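# Laundry tips I brought home from the Nekik open day

Nekik opened its workshop to the neighborhood, and I went for the free coffee. The coffee was fine. I stayed for the folding, and came home with more laundry advice than my mother managed in 20 years of trying.

Duyên Võ ran the demonstration. In her part of the room people fold clothes with hand-held grippers so that robots can learn the job from the recordings. She says a gripper makes you a much better folder, mostly by taking away your fingers. You get two jaws per side and no fiddling. Anything you used to fix with a quick pinky tug has to be planned.

Visitors got a turn after that. I needed 252 seconds for one T-shirt, by Fiachra Noonan's watch, and he was kind enough to read it out to the room. 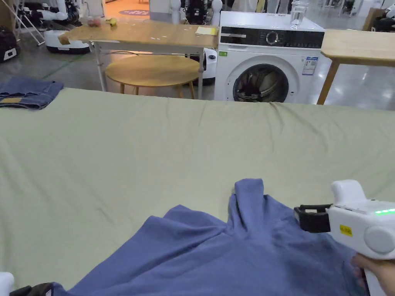

My own trouble at home has always been knits. I fold them standing at the dryer, against my chest, chin holding the collar, and they go into the drawer looking like bread dough. Duyên's first rule is to put the thing down on a table. Her second is to deal with the crumple before you think about folding. With something like that periwinkle-blue top, all bunched up with a twist near the top of it, you pick one spot, lift, and let the weight of the fabric pull the rest straight. Then find the shoulders. If you start folding while it's still a heap, you get a smaller heap.

The rest, as scribbled on the back of my parking ticket:

- **Cover the table.** A cloth keeps slippery stuff from sliding off while you work. An old flat sheet will do. A few wrinkles in it don't matter.
- **Do the jeans first.** Denim stays where you put it, and one finished item on the table is good for morale.
- **Grab seams, not middles.** A pinch in the middle of a sweater leaves a little tent. Shoulder seams and side seams hold their line.
- **Sleeves before anything else.** Lay both across the back, flat, then fold up from the hem.
- **Stop smoothing.** One pass with the flat of your hand is plenty - I had been petting my sweaters like cats.

Socks were not covered. I asked, and Duyên changed the subject.

I've kept up the table rule ever since, and the sweater drawer now closes without a knee. The T-shirts are still slow, though I'm well under 252 seconds.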